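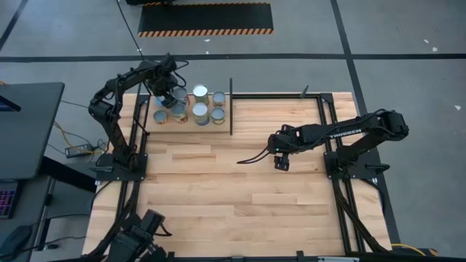 New table rules for the two-arm stations

Starting Thursday, the bench rules at Lindosach change for everyone who runs, resets or cleans a tabletop arm station. The old sheet was written when we had single arms bolted to steel carts. It says nothing useful about two arms reaching over the same planks, and people have been filling the gaps on their own. Édgar Rivadeneyra rewrote it over January with help from the night crew. The full text is in the binder at the Giraldo bench. What follows covers the parts that differ from what you are used to.

Hands and the working area

The working area is everything inside the rails, from the tabletop up. Do not reach across the rails while either arm has torque on, even if both arms are still. A paused arm counts as a live arm. If a can tips over or rolls during a run, leave it where it is, end the run, hold both arms, and then reach in. Say "hands in" before you do and "hands out" when you are clear. The person at the keyboard repeats it back.

One person resets the table. The old habit of two people resetting from opposite sides stops now, as it caused three of our last five near-miss notes.

Speed

During setup and teaching, the software limit is 35 percent of rated joint speed. It can go up once the task has run clean from start to finish, and the person who raises it writes the new value in the log with initials. After any change to the gripper, the mounting plate or the board, the limit goes back to 35 until the check is repeated.

Objects

Cans stay the standard object set for shelf tasks. Use sealed, full cans with no dents on the rim and no loose labels. A torn paper edge can catch on a finger, and a dented lid throws off the grasp height. Nothing over 918 grams goes on the raised board. Glass is not allowed on any two-arm table. That includes your drink.

Set the board before you set the cans, and check that it sits flat. If it rocks, swap it. Please do not shim it with folded cardboard.

Cables

Every arm cable needs enough slack for the full reach of the joint and not much more. Move each wrist by hand through its range, power off, and watch the loop as you go. If it can touch an object on the table, tie it back further up the link. Floor cables are to be routed along the outside of the rails, and any extra length gets coiled and put out of the walking path. Pick up tape ends and scraps before you start. Brayan Lozano will do a floor check on each shift for the first month, and he has been told to stop a run if he needs to.

Logs and bolts

Mounting bolts are checked every 38 hours of run time, using the hour count in the Lereck log and not the wall calendar. Grippers come off for a full look at 2000 cycles. Two stations went well past that last quarter — one of them had a worn finger pad that no one had written down.

If you find a problem, write it up even when you have fixed it yourself. A line is enough: station, which arm, what you saw, what you did. Left and right are always called from the operator's side of the table. We had notes that used both conventions, and a bolt check was done on the wrong arm.

The Hinalow stations keep their present rules for now, as they run behind guards and come under a separate sheet. People who work in both places should read both.

Questions and objections go to Édgar. He will take written changes to the sheet until the end of the month, and after that it is fixed until summer.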